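Hi Clotilde,

You asked for something less stiff than last time, so I'm just going to write this the way I'd tell it to you over the phone. It covers everything since the October call, and the money bit is near the end if you want to skip down to it (I would).

The Sasthorpe community cookbook is alive and getting fat. We have finished the recipe collecting, which I really thought would drag on into spring, and Noémie Delorme is now about halfway through the testing. She cooks everything twice, once exactly as written and once the way the person told her they make it when they're not writing it down. Those are very different dishes! One onion tart came in with no onions in the ingredient list, and the family swore up and down that they had been there on the card since the grandmother's day.

The interviews have been my favorite part. Howard Staniforth talked to me for most of an afternoon about the bakery on Leblanc Street, the night shifts, the flour coming in by cart, and how the bakers used to slide people's Sunday roasts into the bread oven once the loaves were out. He only meant to give me a recipe for seed cake. I got the seed cake too, and it's a good one, a bit dry on day one and much better on day three.

Measurements are still the big headache. We have recipes in cups, grams, teacups, "the blue jug," and one in handfuls. Noémie and I agreed to print cups and grams side by side and keep the original wording in a little note underneath, so the voices don't get lost. It's slower – a page that should take an hour takes most of a morning – but the test pages look so much better for it.
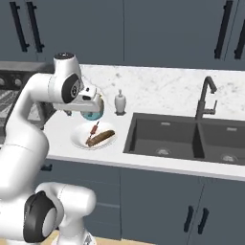 A white plate on the marble counter.

Now for the things that haven't gone so well. The translations are behind. Maëlys Guillot has the French recipes in hand and they're lovely, but the family letters we were given with them are harder than either of us expected, with old spellings and a lot of kitchen shorthand. She's asked for 2 more weeks and I said yes. I also lost a chunk of time to permissions. A couple of families want to read their pages before they sign, and I'd much rather wait for them than rush it.

The printer changed too. Bridard couldn't do the lay-flat binding at the price they first gave us, so I went over to Jultstead and talked it through with Sandrine Baudry, who runs their short-run jobs. Her quote includes the binding, a wipeable cover and one round of paper proofs. I brought a sample home and propped it open by the stove while I made soup, and it stayed open – I was thrilled.

So, money. The second payment was 3000 dollars. Most of that has gone to Noémie's testing hours and groceries, then the interview transcripts, and there's 730 left, which I'm holding for the proofs. I'm not asking for more. I would like to move what we'd set aside for the launch supper over to translation, if that's okay with you, and make the supper a potluck. Let me know, and I'll change the budget sheet.

Next up are the preserves chapter, the last of Howard's stories, and the index, which I've been avoiding. I'll send you the seed cake pages as soon as Noémie has signed off on the oven temperature.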